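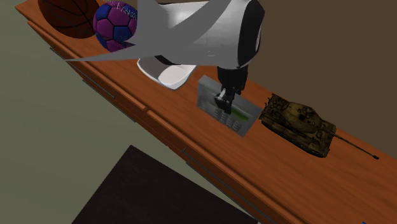
Desk task in simulation: the gripper over a keypad-style device, with a toy tank beside it.

About Tratus

Tratus makes simulated workspaces for companies and labs that train and test robot arms. We are based in Cirkdale and were started by Gorazd Babić, who had spent years setting up physical test benches and wanted a way to run the same trial again without resetting the table by hand.

What we sell

Our main product is Jonell, a library of 1183 household and office objects and the furniture to put them on. Desks, drawers, balls, toys, small electronics. Each object comes with a mass, a friction value and a collision shape, and all three can be edited. Customers load a room, place their own arm model in it and write their tasks against it.

The second product is Kelmendi, a test service. You send us a control policy and we run it on a fixed set of tabletop tasks, 1000 runs per task, with object positions and lighting changed between runs. You get back the logs, a video of every failed run and a short written report. We don't rank customers against each other and we don't publish results.

How we work

Most new objects start as a customer request. We build the model, check that it can be gripped from more than one side, and drop it on a hard surface to see that it settles properly. Small flat items take the longest – contact between fingertips and a thin casing is easy to get wrong, and a bad contact model will send a light object sliding off the desk.

Jonell was last updated in April 2021. That release fixed drawer handles that let fingers pass through them at high speed, and it added 2 desk layouts. Older rooms still open in the new version, but saved grasps on drawers should be recorded again.

What we don't do

We don't build or sell arms, and we don't install anything on a factory floor. Soft goods such as towels and bags are not in the library yet.

Trial access

Labs and companies can try a single Jonell room before buying. Write to the Cirkdale office with the name of your arm and the simulator you use, and we will send the matching files.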